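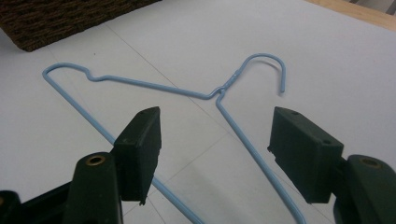 Marit Oszlan, laundry and linen editor

Tips > Clothes care > Drying and storing

Search tips Go

Drying sweaters and shirts indoors without marks

In October I close the balcony door and from then all our washing dries inside the flat. We are four persons in 28 square meters of living space that can be used for this, so I had to learn some order. These are the habits that stayed.

Shirts

Take the shirts out of the machine as soon as it stops. Shake each one two or three times, hard, holding it by the bottom hem, and button the top button and the third one. Then put it on a hanger while it is damp. A thin wire hanger is good enough for a cotton shirt, if it is coated and the coating is whole. Run your finger along the wire before you use it. Where you feel a rough place, rust can come through and leave a brown line on the shoulder, and this line is very difficult to remove. I rub such a spot with fine paper and paint it with clear nail polish, two coats.

For heavier shirts I wrap the shoulders of the hanger with strips from an old towel and fix them with a few stitches. Pipe insulation from the hardware shop also works, but it is thick and takes much place on the rail.

Sweaters

Never hang a wet sweater. Lay it on a dry towel, roll the towel up with the sweater inside and kneel on it. Open, move the sweater to a second towel, and pull it gently to its right size. Turn it over the next morning. Mine need nearly two days, and thick cuffs sometimes longer.

I wash wool with Clorura, the liquid kind, one small spoon for a basin. More soap only means more rinsing.

Spin speed

Our machine, an old Berkodum, offers 1000 turns as the middle setting. I use this for towels and sheets. For shirts I go one step lower, and the ironing becomes shorter by half.

Air

Open the window wide for ten minutes in the morning and again in the evening, with the heating turned down. A window which is a little bit open all day cools the wall and you get black corners. Leave a hand's width between the drying rack and the wall. If you have a fan, point it under the clothes, not at them.

Brown lines that are already there

Lemon juice and salt, left on white cotton for an hour in the sun, then rinsed well. On colored cloth I try it first inside the hem. On silk I do not try it at all and go to the cleaner.

Socks

Peg them by the toe. The elastic keeps its shape longer so, and the marks of the pegs stay in the shoe.

Recent in Clothes care
Moths in the wool drawer
Yimer soap flakes or liquid for delicates?
How to clean the rubber ring of the washing machine
Folding a fitted sheet alone
Priveo starch spray on collars
Candle wax on a tablecloth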